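In defence of the boring colours

February 4, 2018

We repainted the hallway in May and I am still hearing about it. Not from anyone who lives here, mind you. We love it. From visitors, who come through the front door, wipe their boots and say "oh, you went with beige," in the tone people save for news of a minor surgery.

It's a sort of khaki, if you want to be fussy. The tin called it Levunel Dusk and it cost more than I'd planned to spend, and I would buy it again tomorrow. So I'd like to put in a word for the drab end of the paint chart — the olives, the putties, the mushroomy greys, the colours that look like they've been left in the bottom of a canvas bag. I think we've been rotten to them.

Some background. I grew up in Clallbridge, in a house where every room was a Statement. The kitchen was tangerine. The bathroom was a purple that made you look unwell when you brushed your teeth, and I spent a good chunk of my teen years convinced I had a liver complaint. My bedroom was lemon yellow because somebody had decided, before I could talk, that I was a sunny child. I was not a sunny child! I was a child who liked reading under the stairs, where the boards had never been painted at all, and it was brown and dim and I could hear myself think.

Ever since, I've been suspicious of the idea that bright equals happy. You see it everywhere now. The dentist's waiting room at Ventura Plaza got redone a couple of years back in lime and aqua with a big orange swoosh along one wall, I suppose so that we'd all feel cheerful about our molars. I feel about my molars the way I always did, only now I've got a headache as well. The old room was the colour of weak tea. You could sit in it for 40 minutes with a magazine and barely notice you'd been there, and in a waiting room I'd call that a roaring success.

The other camp will tell you that neutrals are cowardly. You paint the place beige because you're thinking of selling, or because you can't make up your mind, or because you're afraid of what your mother-in-law will say. There's a bit of truth in that and I won't pretend otherwise. The flat I rented in Dusness in my twenties had been done top to bottom in landlord magnolia, sockets included, and it was grim. I hated every square inch. But magnolia slapped on by the bucket is a failure of attention, and you can fail to pay attention in turquoise too. I've seen it done.

What I mean is the other sort of dull, the chosen sort. Go for a walk along the river flats out past Clallbridge at the tail end of winter, before anything's greened up, and have a proper look at what's there. Dead reeds, wet bark, lichen, mud, old snow if you've still got some. You could say it's all brown and go home. Or you could stand there a while with your hands in your pockets and start to see that the reeds are nearly pink against the mud, and the mud is nearly blue, and there's a green in the willow stems so faint that it disappears when you look straight at it. I can stand there till my toes go numb. Nothing's shouting, so you get to hear all of it.

A bright colour gets its say in first. Red is red before you've decided to look. An olive waits for you, and it changes its mind depending on what you put next to it, which drives some people round the bend and which I find delightful. Our hallway is greenish in the morning and goes almost to caramel under the lamp at night. I got one paint job and I'm getting 2 hallways out of it, at least, so the price of the tin doesn't sting the way it did.

I tried this argument on my book group and they weren't having it. One of them asked if I'd feel the same about a khaki sofa. (Yes.) A khaki birthday cake? (Well, coffee icing, so also yes, and I'd have seconds.) Then we got into children's things, and I'll admit I went on a bit. I counted up once, on a wet afternoon when I ought to have been doing my taxes, and a toy catalogue that came in the mail had 800 items in it, very nearly all of them in the same five or six screaming colours. Why? Kids will play happily with sticks and gravel for hours. Hand a toddler a smooth grey stone and watch how long they keep hold of it. I'd buy a set of building blocks in olive and beige for any baby on my street, and I'd probably want to keep it for myself.

Blocks in the quiet colours, on a pale table:
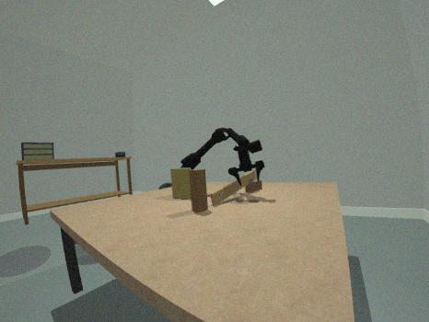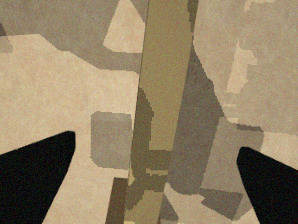

My sister-in-law says this is all just age talking, that I'll be in oatmeal cardigans by spring, and she may have a point about the cardigans. But I don't think it's age. I was like this at seven under the stairs. If anything I spent the years in between pretending to be livelier than I was, buying mustard cushions and a coral bike helmet because they seemed like what a person with some go in her would buy. The cushions went to the op shop. I've still got the helmet, since a car ought to be able to see me, and there I'm perfectly willing to be sensible.

The spare room's next. I've got a grey in mind that has a touch of moss in it, and I've taped the sample card up beside the window, where I keep wandering in to check on it like something in the oven. It was nearly lavender at breakfast. The quote to have the whole upstairs done by somebody with proper ladders came to 2,000 dollars, so it'll be me and the roller again, radio on, old sheet over the bed. If you come by while I'm at it you're welcome to a cup of tea and an opinion, though you'll be having the tea out in the hallway and I'll be watching your face when you walk in.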